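## 4. Simulated tabletop tasks

The question behind the Itska study is a plain one: can a single low-cost arm with a two-fingered gripper do the small, dull handling jobs that fill a day at home or on the shop floor? Before any trial on the real bench at Motlow, each job was set up in simulation, with the same arm and a simple room. The work in this section concerns picking up and setting down one small black part with a raised, regular pattern on its top face (Figure 3).

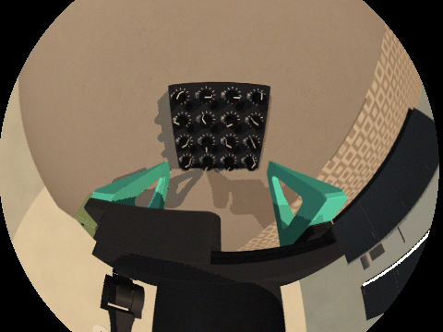
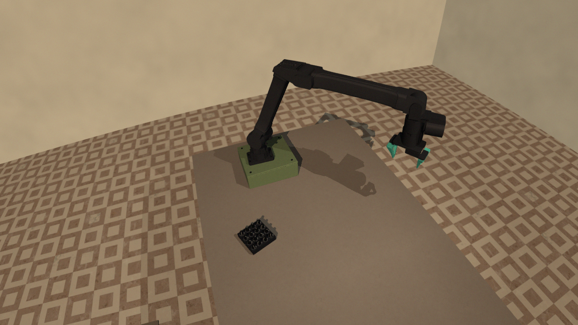 **Figure 3.** The simulated workspace. First: close view past the teal-green fingers, with the black part between and beyond their tips. Second: wider view of the arm on its green base box, the fingers apart and empty.

### 4.1 Choice of task

Putting one item where it belongs is the commonest step in tidying a worktop or feeding a fixture. A person does it without thought. For a machine it brings together three problems that are often tested apart: finding the part, turning the wrist to match it, and closing the fingers without pushing it away. The part may lie at any angle to the table edge, and its dark faces give little contrast with the gripper's own shadow.

### 4.2 Procedure

The controller was trained on 1,890 recorded runs, guided by hand by operators at Luik. It was then tested on 1,316 fresh starts, in which the position and angle of the part were drawn at random. A run was stopped after 28 seconds and marked as failed if the part had not been lifted and set down by then. Scoring followed the Sosudbridge rules, as revised in December, and all disputed runs were reviewed by V. Ramanauskas.

### 4.3 Remarks on readiness

We do not claim that success here would carry over to a kitchen or a packing bench. The simulated table is far tidier than either - no cloths, no cables, no second item leaning on the first. Nor does the time limit reflect the pace of paid work. A controller that fails in this setting is, however, not ready for a harder one, and the failures are sorted by cause in Section 5.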